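Section 8: Setting Up a Tournament in Drestusow League Manager

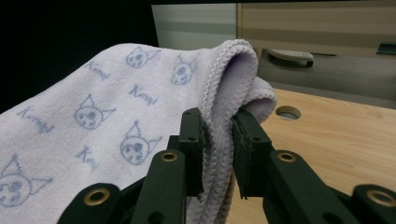 A tournament is built from a competition record, a list of teams, a format and a fixture list, and you create them in that order. The steps in this section assume that your club or association already has an administrator account and that at least one season is open. If no season is open, go back to Section 7 before you continue.

You need the Organizer role to create a tournament. Coaches and referees can view a draft but cannot change it.

8.1 Creating the competition record

1. Sign in and open Competitions from the left menu.
2. Select New, then Tournament. Do not select League. A league record cannot be changed to a tournament later.
3. Type the full name of the tournament, up to 80 characters. Accents and apostrophes are allowed.
4. Type a short name. It is used on the scoreboard page and on printed team sheets, where the full name does not fit.
5. Choose the age group and the match length. Match length is entered per half, in minutes.
6. Select Save as Draft.

The program assigns a competition number when you save. In the screens used for this guide the number is 2905. Yours will be different. Write it down, as referees need it to submit reports from a phone.

Note: The competition number stays the same if you rename the tournament.

8.2 Adding teams

Teams can be added one at a time or brought in from a file.

To add a single team:

1. Open the draft and select the Teams tab.
2. Start typing the club name in the search box. Clubs already registered in your association appear below the box.
3. Select the club, then the squad. A club with more than one squad in the age group shows each on its own line, for example Munham A and Munham B.
4. Confirm the home ground and the first-choice shirt color.

To import teams from a file:

1. Select Import on the Teams tab.
2. Download the blank sheet and fill in one row per team. Leave the column headings as they are.
3. Save the sheet as CSV and upload it.
4. Check the preview. Rows with a problem are shown in red and are skipped if you carry on.

Caution: Importing a second file replaces the whole team list. It does not add to it. If you have only one or two late entries, add them by hand.

If error 3046 appears, two rows in the file have the same club and squad name. Correct one of them and upload the file again.

8.3 Choosing the format

Open the Format tab. Three formats are available.

Knockout — each match has a winner and the loser goes out. If the number of teams does not fill the bracket, the program gives first-round byes to the highest seeds.

Groups only — teams play everyone in their group and the table decides the standings.

Groups then knockout — the group stage is played first and the leading teams go into a bracket. This is the format most associations use for international youth events and summer cups.

For Groups then knockout:

1. Enter the number of groups.
2. Enter how many teams go through from each group.
3. Choose whether teams meet once or twice.
4. Decide whether the best third-placed teams also qualify. Leave the box blank if they do not.
5. Set the order of the tie-breakers by dragging them up or down the list.

The default order is goal difference, goals scored, result between the tied teams, disciplinary points, and drawing of lots. Many associations place the result between the tied teams first. Check your own competition rules before you publish, as the order cannot be edited after the first result has been entered.

8.4 Making the draw

1. Select the Draw tab.
2. Place the seeded teams in Pot 1 and the others in the remaining pots.
3. Add any restrictions. Keep Apart stops two teams from the same club being drawn into one group.
4. Select Run Draw.
5. Review the groups and select Accept, or select Clear to start again.

Each draw is kept in the log with the time and the name of the user who ran it, including draws that were cleared. If the draw is made by hand at a public event, choose Manual Entry at step 4 and type in the results.

Note: Too many Keep Apart restrictions can make a draw impossible. The program stops and lists the teams involved. Remove one restriction and run the draw again.

8.5 Building the fixture list

1. Open Fixtures and select Generate.
2. Enter the first and last day of play.
3. Tick the fields that are available and set the opening hours for each one.
4. Enter the minimum rest between matches for the same team.
5. Select Build.

Matches that could not be placed are listed under Unscheduled. Drag them to a free slot or add another field. The last round of group matches is given the same kickoff time within each group wherever there are enough fields. Turn this off under Options if you have only one field.

Winter tournaments played outdoors need shorter opening hours unless the field has lights. For a December event, 9:00 a.m. to 3:30 p.m. is a reasonable setting in most areas.

8.6 Publishing

1. Select Check on the Summary tab and clear any warnings.
2. Select Publish.
3. Send the public link to the team managers.

Caution: Unpublishing a tournament hides the fixtures and tables from every team at once. To move a single match, use Reschedule on the match page. Both managers and the referee then receive a message with the new time.

Bamach scoreboards update from the published fixture list every time a result is saved. Connecting a scoreboard is covered in Section 9. Ferrand timing units use a separate connection and are covered in Section 10.

Section prepared by Didier Caron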